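April 2021
Ostside workshop, textile bench notebook
Entry by: Elisa Ruggiero
Copied to: Hamish McAlister

Subject: Folding surface and daylight conditions, gray T-shirts

Work continued on the folding procedure for the Flisten garment set. The purpose of the day was to settle whether the white table by the window may be used for short-sleeved shirts in its present position, or whether the work must move to the inner bench. H. McAlister had asked for a written position before the Cloutier order is placed.

Preparation. The tabletop was wiped down with a damp cloth and left to dry before any fabric was placed on it. The blinds were kept closed on the table side. The overhead lights were left as found. Shirts were taken from the Flellelgate carton, which had been stored flat under the shelving, and each was shaken out once by hand. No pressing was done. The procedure as drafted assumes an unpressed shirt, and I see no grounds to change that at this stage.

Procedure as followed. The shirt is laid front side up with the hem toward the operator. The sleeves are drawn out to the sides and the body is smoothed from the collar toward the hem with the flat of the hand. The first fold brings one side in to the middle line. The second brings in the other side, sleeve turned back on itself. The hem is then taken up to the collar in a single movement. A trial is recorded as acceptable if the finished edges lie within 2 cm of each other and the print is not creased through.

Observations. The heather gray cloth is close in tone to the tabletop when daylight is strong. The near edge of the hem is the hardest line to judge, particularly where the cloth has slumped and the ripples give soft shadows of their own. I mistook a ripple for the hem on 2 trials and had to lay the shirt out again. The printed design on the chest is a better reference than any seam. It holds its color in bright light, and its position shows at once whether the body has been turned or pulled to one side.

The draft instructs the operator to align by the side seam. On this cloth the side seam tends to tuck under and bunch when the sleeve is drawn out, and it cannot be relied upon. I propose that the instruction be amended to read "align by the print, then confirm at the collar." Shirts without a print will need separate wording, which I have not attempted.

White table, window side:
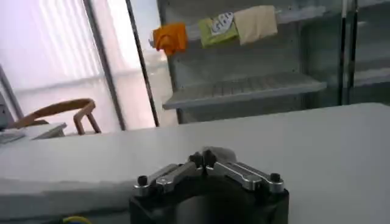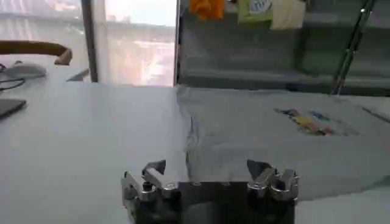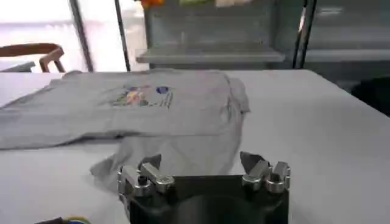
Rest time. A shirt left spread for 60 seconds before the first fold was easier to work than one folded directly after shaking out. The wrinkles near the hem relaxed somewhat. Whether this is worth the added time on a full carton is a matter for H.M. to decide, and the figure should not be entered in the procedure until he has done so.

Results. Of the 6 trials completed, those in which the shirt was aligned by the print met the edge requirement without correction. The 2 in which the hem was misread did not, and they are entered as failures even though the second attempt at each was satisfactory. Repeats are not to be counted in their place.

Surface. The smooth top allows the cloth to slide when the hem is taken up. A mat in a darker color would address both the sliding and the poor contrast. Cloutier lists one in charcoal that would cover the working area. I would ask that a single mat be ordered and tried here before the inner bench is considered further. Moving the work away from the window would solve the glare but would also remove the best light we have for inspecting stitching, and the stitching inspection is due again in September.

Storage. Shirts used today have been folded and returned to the carton with the tissue between them. The carton label has been marked "handled." They should not be mixed with the unopened stock.

Outstanding:
Amended alignment wording, to H.M. for approval.
Mat order, pending his signature.
Wording for plain shirts, not started.
Repeat the trials on an overcast day, same table, blinds in the same position.

E.R.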